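Search this encyclopedia
Search
Home Topics A–Z Army Navy Contact

Kendarville Garrison

26/10/2018
By Jolanta Pietrzak

Kendarville Garrison is a small army post on the river Julska. It was opened in 1963 as a supply depot for an infantry division and had at that time 600 soldiers. The first commander was Colonel Thodoris Andreadis.
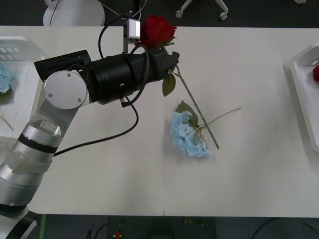 Robot arm with an artificial red rose.

In the first years the garrison had mostly trucks and field kitchens. An engineer company came later and stayed for seven years. Its task was to keep the two river bridges open in winter, when the ice is heavy.
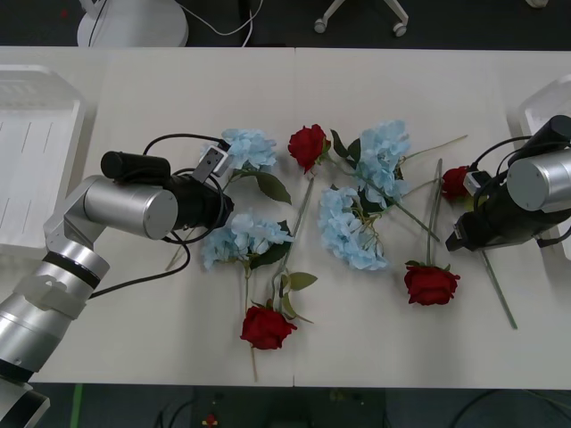 Two robot arms and artificial flowers on a white table.

After the division was reduced, the post lost the greater part of its staff. Today 80 soldiers serve there, together with civilian workers. The old barracks, named Gruber Barracks, are used for reserve training every January. The historian Svenja Hellwig has written that the post was always too small for its task, but this opinion is disputed.

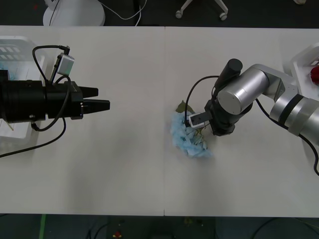

Gripper and camera module, with a white plastic basket at left.

The garrison has no airfield. The nearest railroad station is Hotano.

See also: Julska bridges; Reserve training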